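Print this page | E-mail this article

A small kit I would pay for
by Xóchitl Mendoza

The Sarnen practice kit costs little and gives one simulated arm, one table and small cylinders to move between boards. Many colleagues laugh at it. I think they are wrong.

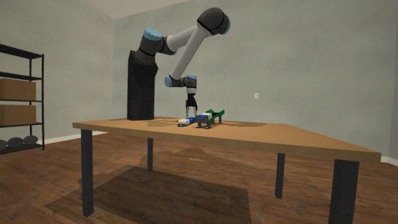
Does a beginner need the real arm first?
The simulated one is enough for the first 22 lessons.

My complaint is with the manual, where the gripper gets only two pages.

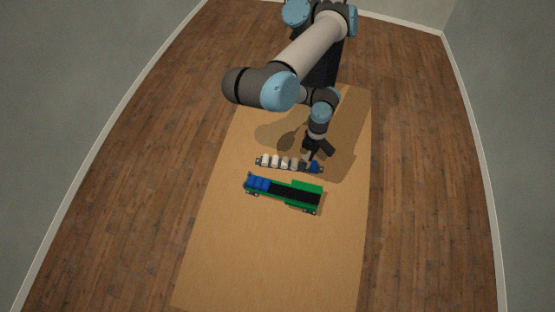 2 min read

White and blue cylinders look easy to sort. For a new student they are hard, and I prefer this to the big Nonlow package, with its almost 24 menus.

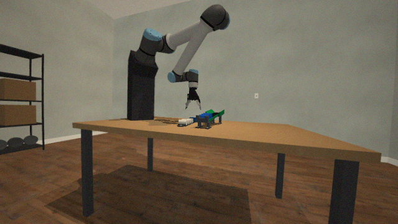
The arm over its table in the Sarnen kit.

I would still ask Sarnen for a longer manual before December.

E-mail this article | Print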